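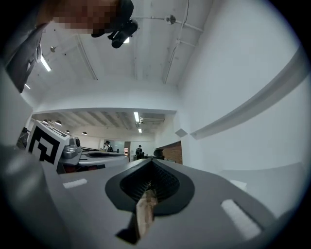
Saturday, before the kettle's even boiled

Well, the sourdough is dead. I'm writing that first so it's over with. I got home from Ilura last night with sand in everything I own, opened the fridge and found the jar had a pink streak down one side, and pink is the one colour you don't argue with. Into the bin it went, jar and all. Two years of feeding that thing flour and water like a very dull pet and I forgot it for one long break. I did have a bit dried and tucked away in the freezer (past me, you little ripper!) so that's this morning's job. Crumble it up, lukewarm water, a spoon of rye, and leave it on top of the fridge where the warm air comes out.

I walked down to Granora as soon as they opened to get more rye. They've moved the bulk bins again. The flours are now where the nuts used to be, the nuts are by the register, and the lady ahead of me was filling a bag with what she thought was almond meal and was in fact polenta. I did tell her. She said polenta would do. I like people like that.

Bought 2,000 grams of the strong white and 200 of the rye, plus a tin of the smoked paprika I didn't need, plus a bunch of silverbeet the size of a toddler. Carried the lot home up the hill because I'd left the car at the mechanic's before the trip and it still isn't ready. They're waiting on a part. They've been waiting on a part since I was a girl, it feels like.

Later, lunch-ish

Starter is mixed. Looks like wallpaper paste, smells like nothing yet. I've put it in the Negri jar, the good one with the wire clip, with the rubber seal taken off so it can breathe. Also wrote the day on a strip of masking tape so I can't lie to myself about how old it is.

While I was in a fixing mood I had a go at the recipe folder. It's a disgrace. Half of it is torn out of magazines and the other half is in my own handwriting with no titles, so there's a page that just says "200 degrees, turn it, don't panic" and I have no idea what I was cooking or whether I panicked. I kept it anyway. Threw out three different zucchini slices and kept the one with the butter stain, on the theory that I must have been making it.

Found the lemon cake recipe too, the one I'd been looking for all summer! It was behind the fridge warranty. So I'm making that tomorrow, with the lemons off the tree, which are small and ugly this year but smell incredible. The tree needs a feed. I keep saying it. The leaves have gone that sad yellowy green and there's gall wasp in two of the lower branches, so I need to get out there with the secateurs before it warms up.

Mid-afternoon

No bubbles. I know, I know, it's been a few hours. I've looked at it six times.

Made a plain yeasted loaf to get us through the week, seeing as there's nothing in the house for toast. I've gone off the bread from Droven completely since they changed it, it's all air and crust and it goes stale by the time you've found the butter. Mine came out a bit flat on one side where I was clumsy with the slashing, but it sounded properly hollow when I knocked on it and I had the end piece hot, standing at the bench, with far too much salt on top. Best thing I've eaten all week, and that includes the fish and chips at the beach.

Rang the mechanic. Monday, apparently. He said it as though he'd just picked the word out of the air.

Silverbeet: half of it into a pie with the last of the feta, the other half blanched and frozen in lumps. I always think I'll use the frozen lumps in soup and then I find them again in winter and wonder what they are. Labelled them this time. The masking tape was already out.

Night

One bubble! A single fat one against the glass, and it might only be air from when I stirred it, but I'm calling it a bubble. Fed it again with 100 grams of flour, which is probably too much this early on, and gave the lid a wipe.

Washing is still on the line and I can hear it starting to spit outside. I'm in my pyjamas already. It can have a second rinse, it was full of sand anyway.

Tomorrow: lemon cake, secateurs, ring Mum back, find the other beach towel.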